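April | By Anika Strickland

Seasonal Trail Crew Members, Prindville Parks

Prindville Parks is hiring 14 seasonal crew members for the Gurnwood trail network. The crew clears drainage, repairs tread and resets signposts on the hiking and bike routes between Lakthorpe Road and the Marchetti trailhead. Shifts start at 7 a.m. and run 40 hours a week through the end of October.

You need to be 18 or older, hold a valid driver's license and be able to carry tools over uneven ground. Trail experience helps but we train new hires in the first week.
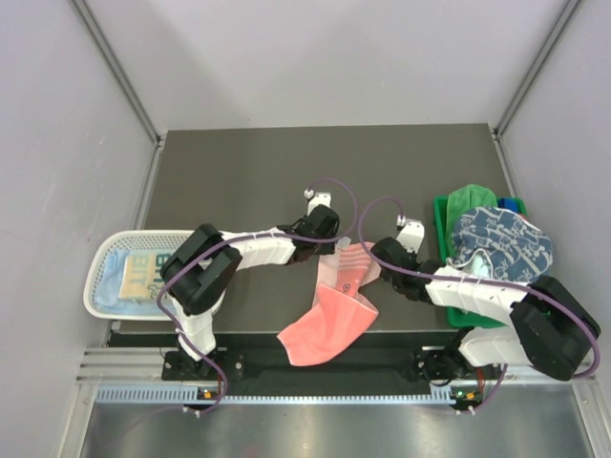

How to apply

Pick up a form at the parks office, 285 Lakthorpe Road, or ask for one by mail. List two references. Applications close at noon on the last working day of April.

Last updated: April

Contact: Prindville Parks, extension 408 | Copyright Prindville Parks | Back to top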